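Measuring Flatness in Poured Floors: A Conversation with Tuncay Gündoğdu

Tuncay Gündoğdu has been surveying concrete slabs since he left the drafting office at Akgül, and he still does most of the field work himself. His firm, Rudlow, checks finished floors for warehouses, cold stores and light manufacturing. We met at the Durnidura distribution building, where he was finishing a report on a slab poured in September.

The first thing he wanted to clear up was vocabulary. Flatness and levelness are treated as one property in most contracts he reads, and they are measured separately. "Flatness is the bumps over a short distance. Levelness is the tilt over a long one. You can have a very flat floor that runs downhill to the loading dock, and a forklift driver will be happy with it until he stacks something high."

He takes his readings along straight lines marked in chalk, at a fixed spacing, with a rolling instrument that logs the change in elevation between adjacent points. The Durnidura slab produced 1336 readings. Of those he kept 1268. The remainder fell too close to a construction joint or a column, where the standard he works to excludes them.

I asked whether the exclusions favor the contractor. "They favor the part of the floor the finisher could control. At a column the machine can't reach and somebody does it by hand, on his knees, at four in the morning. If the owner cares about that strip he should write a separate number for it. Very few do."

Timing

The larger part of our conversation was about when to measure. Gündoğdu wants to be on the slab within 3 days of the pour. After that the edges begin to curl as the top surface dries faster than the underside, and the readings start to describe the curing conditions and the mix as well as the finishing work.

"I get called at two months and asked why the numbers are bad. I can tell you the numbers. I can't tell you whose they are. The finisher says curl, the concrete supplier says finishing, and I have no early survey to compare against."

For the Durnidura job he did both, an early run and a second one along the same chalk lines after the racking contractor had asked for it. Most of the loss in flatness between the two was within a panel edge's distance of the sawn joints. The middle of each panel had hardly moved.

He thinks joint spacing is argued over too late. On a project for Berar the joint layout came from the architect's column grid and was never checked against slab thickness. Two of the aisles ended up with joints directly under the rack legs. "That was grinding and filling for most of a month. The drawing to avoid it would have taken an afternoon."
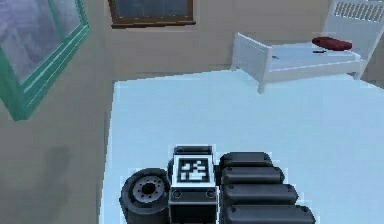

Grinding and repair

Gündoğdu is cautious about grinding. It removes the hardest and densest part of the surface, and any curing compound or hardener has to be applied again afterward. He prefers to mark the high spots, grind the wheel paths only, and leave the rest of the floor alone.

"People see a bad number and want the entire floor ground. In a narrow aisle the truck has wheels in the same place every time. Fix those lines. Measure those lines. Nobody is driving on the part under the pallets."

Filling low spots is a different matter. Thin toppings tend to break up at the feathered edge under hard wheels, so he asks for a saw cut at the perimeter and a minimum depth all the way across. He also wants the repair surveyed as its own section. Averaging it into the original results, he said, hides whatever was wrong with either.

What he would put in the contract

His advice to owners was short. State the instrument and the method. State the date of measurement as a number of days after placement. Give an overall value for the floor and a lower limit for any single section, with the remedy written next to each.

"Half the contracts I read say the floor shall be level to industry standards. I don't know what that means and I do this for a living. Then I have to phone someone and ask which standard, and by then the slab is down."

He also asks for a test panel on larger jobs, placed by the same crew with the same equipment and surveyed before the main pour. At Durnidura the panel came in below the specified value on the first attempt. The crew changed the straightedge work behind the screed, and the second panel passed.

The final report was still in draft when we spoke. He had two sections left to check against the field notes, both along the north wall.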